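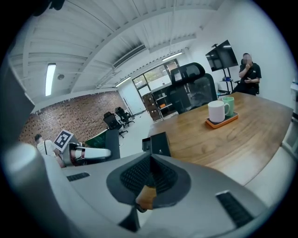 The long wooden table, with two mugs on their tray

Questions we get about the Fairweather Reading Circle

Do I have to finish the book before I come?
Oh, please don't worry about that. Plenty of us turn up with a bookmark somewhere in the middle, and you'll be just as welcome. We do talk about endings, though, so if you hate having one spoiled you may want to slip out for tea during the last 40 minutes.

What are you reading now?
We start "The Rornitstead Letters" on 12th January. It runs to 498 pages, so we've split it over three meetings and will stop at the end of Part Two the first time. In December we read short stories, and a few people have asked for more of those — we're listening!

Where do I get a copy?
Lolby Books on the main street keeps a few behind the counter for us, so just mention the circle. The Warkeck library has the large-print edition and the audiobook, and both count as reading as far as we're concerned.
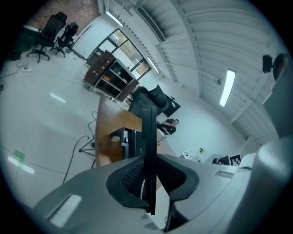

Office chairs at the far side of the room

Can I bring a friend?
Yes, and you don't need to ask first. If you're bringing more than two, a quick note to Serena Piras would be kind, so she can print enough discussion sheets.

Is there a fee?
The first visit is free. After that it's $3 a meeting, which goes toward tea and printing, and you can pay when you arrive or whenever you remember.

How do you choose the books?
Anyone who has come twice can put a title in the hat, and we draw the next one at the last meeting on the current book. Long books are fine, sad books are fine, and you can suggest the same one again if it didn't get drawn.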